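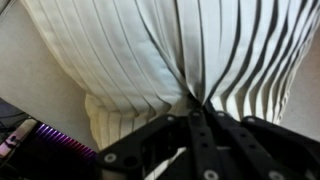
Danuta Bednarek left a comment under the build log in August asking why anyone would start with curtains, when a block on a table holds still and a curtain does not. Nneka Isah answered her in two lines and then agreed to explain the rest to us at greater length.

Sep 22, 2019 – by Weronika Wysocka
4 min read

Isah builds in a shared workshop in Lellden. Her arm has a black linkage gripper with a camera mounted close behind it, and the task is to take hold of pleated fabric and draw it aside.

"A block has one shape," she said. "Cloth has whatever shape you last left it in. I wanted the gripper to deal with that from the start."

The first version closed on a single pleat and lost it. The present one aims for the place where the folds come together. "At the gathering point you have several layers between the fingers. Position error matters less there. You can be off by a fold and still have fabric."

The central finger has a column of small holes along it. Isah says they save weight and give her places to bolt on pads. She has tried 16 pad shapes and kept two.

Shadows between the pleats caused most of the trouble in software. Her edge detector treated each one as a boundary, so she now looks for the point where the lines converge. "The lines are useful once you stop asking which one is the edge."

She has logged 3,901 grasp attempts, the first 900 of them with the old fingers. Those are kept in a separate folder and she does not mix them in.

Konrad Michalski, who shares the bench, asked about force. Isah limits motor current and has no sensor at the fingertips – she plans to add one after the next 100 runs. Until then a snag has to be caught by hand.

"I keep one hand near the switch," she said. "The fabric is cheap. The gearbox took me a month."

Contact | © 2019 Sevley | Back to top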